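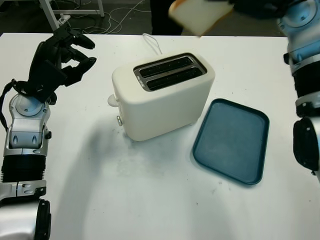 How to Read Your Electric Bill and Decide Whether a Community Solar Share Makes Sense

June 5, 2018

If you live in or near Bendesville, you have probably had a flyer in the mailbox this spring inviting you to buy into the Stisirlow solar garden. We have had so many calls and emails about it (thank you, keep them coming!) that I thought it was time to put the whole process down in one place. Pour yourself something nice to drink and get out your last few electric bills, and we'll go through it together.

What you'll need

Twelve months of electric bills, on paper or from your online account
The subscription sheet from the solar garden
A calculator and a pencil

Step 1. Find your usage

Look for the letters kWh, which stand for kilowatt-hours. On most bills they sit partway down the first page, beside the meter readings. Our own bill for February showed 542, and that's on the high side for us, as we had company staying and the space heater was going in the back bedroom day and night. Write down the number for each month. If one of them is marked "estimated," make a little note next to it, and check that the following month looks sensible too.

Step 2. Add up the year

Please don't skip the summer! Folks tend to pull out the one bill that made them mad and work from that, and then they sign up for far too big a share. Our little house came to 3137 kWh for the whole year. Yours may be a good deal higher if you cool with central air or heat your water with electricity.

Step 3. Separate the two kinds of charges

Your bill has charges that rise and fall with your usage, and it has fixed charges that stay put no matter what you do. Solar credits usually come off the first kind only. Take a highlighter to anything called a customer charge, meter charge or basic service fee, and leave those amounts out of your figuring.

Step 4. Pick a share size

The subscription sheet will tell you how many kilowatt-hours one share is expected to produce in a year. Divide your yearly total by that number and round down. I do mean down. Some programs let extra credits expire at the end of the year, and it is a sad thing to watch them go. You can generally add another share later on if there's room.

Step 5. Read the agreement slowly

Look for the length of the contract, whether the price goes up every year, and what happens if you move. The Pacheco side of the county is on a different utility from the Plader side, so a share may not follow you even if you only move across the river. Ask how much notice you have to give to cancel, and get the answer in writing.

Step 6. Compare your first few bills

Credits often show up a month or two behind, so try not to panic if the first bill looks just the same as always. Once they begin, check the credited kWh against the garden's own monthly statement. If the two don't match, call the garden first and the utility second, and have your account number handy for both.

A word for renters

You don't need to own a roof to take part, but you do need the electric account in your own name. If your landlord pays the power and folds it into the rent, the credits would go on the landlord's bill, so have that talk before you sign anything.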